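Hakwood Building Services
Workstation Safety and Housekeeping Inspection
Area: Open office, Workstation 304 and adjoining desk
Date of inspection: 2026-04-25
Inspected by: Emmett Wojcik
Form in use: Workstation checklist, version 2

Purpose

This checklist covers shared workstations in the Jurkura wing. It applies to desks, divider panels, power and data access, portable equipment, and personal items such as headphones that stay in regular contact with the skin. Each item is marked Satisfactory, Attention, or Not Inspected. A comment is required for every item marked Attention and is optional for the rest.

Section A. Desk and partition

A1. Station number posted and legible from the aisle.
Satisfactory. Number 304 is mounted on the cubicle wall panel.

A2. Work surface stable under normal hand pressure.
Satisfactory.

A3. Work surface free of chips, raised edges, and residue.
Satisfactory. Surface was wiped before the inspection. Please continue to use the neutral cleaner from the Medve cabinet. Glass cleaner leaves a film on this finish.

A4. Privacy divider upright and firmly attached.
Satisfactory. The clamp on the aisle side was tightened one turn.

A5. Fabric panels free of tears and pushpins at seated eye level.
Satisfactory.

Section B. Power and cables

B1. Cable slot in desk clear of objects.
Attention. A mesh pencil cup was lying on its side across the slot. Small items that fall through land in the cable tray under the desk, where they are hard to retrieve and may rest against the power strip. Pencil cups are to stand upright on the flat part of the desk, at least a hand's width from the slot.

B2. Cable tray secure and not overloaded.
Satisfactory. Two paper clips removed.

B3. Power strip rated, labeled, and plugged directly into the wall outlet.
Satisfactory. Label reads 2,000 watts, which agrees with the floor plan. No extension cords in use.

B4. Loose cables kept off the front edge of the desk.
Attention. The headphone cable ran in loops across the open work surface and over to the front edge. It presents a snag hazard when the chair is moved. A fabric tie is to be fitted and the spare length gathered behind the laptop. Ties are available from the supply room at no charge to the department.

B5. Plugs and connectors free of visible damage.
Satisfactory.

Section C. Portable equipment

C1. Asset listed in the equipment register.
Satisfactory. Laptop is entered as register line 1,329.

C2. Case and lid free of cracks.
Satisfactory. Smudges and light scuffs on the lid. Cosmetic only, no action required.

C3. Laptop closed while nearby items are being cleaned.
Satisfactory.

C4. Vents unobstructed during use.
Not Inspected. The laptop was not running.

Section D. Headphones

D1. Ear cushions free of splits and peeling.
Satisfactory.

D2. Ear cushions free of dust and lint.
Attention. Lint had gathered along the seam of the cushion. The user was asked to clean both sides before the headphones are returned to service. The approved method is as follows.

Hold the ear cup upright by its rim. Use a small, soft, dry brush and work across the cushion with light strokes, turning the cup a little at a time. Continue along the seam where the cushion meets the housing. Do not press the bristles into the speaker opening. Do not use compressed air at close range. If a wipe is needed afterward, use a Flinero alcohol-free wipe and allow the cushion to dry fully before wearing.

D3. Brush reserved for electronics.
Satisfactory. Brushes used for food, paint, or cosmetics are not to be shared with this task.

D4. Cable sound along its full length.
Satisfactory. No kinks or exposed wire found when run through the fingers.

Section E. Floor and seating

E1. Carpet flat, with no lifted edges within reach of the chair.
Satisfactory.

E2. Closed footwear worn at the workstation.
Satisfactory. Sneakers are acceptable in this area.

E3. Chair casters turn freely.
Attention. One caster is stiff. A replacement has been ordered and will be fitted in May. The chair may remain in use until then.

Corrective actions

1. Pencil cup moved clear of the cable slot. Responsible: user. Due: same day.
2. Cable tie fitted to headphone cable. Responsible: user. Due: same day.
3. Both ear cushions brushed and rechecked. Responsible: user. Due: before next use.
4. Caster replaced. Responsible: Building Services. Due: May.

General comments

The station is in good order overall and remains open for use. The items under B1 and B4 were also noted at several other desks in the Jurkura wing, and a reminder will be sent to all department leads. Questions concerning this report should be directed to Emmett Wojcik at the Building Services desk. A signed copy is kept in the wing binder.
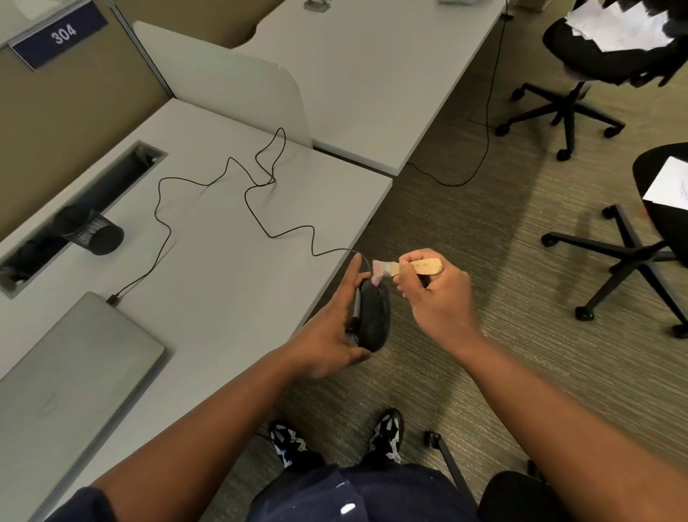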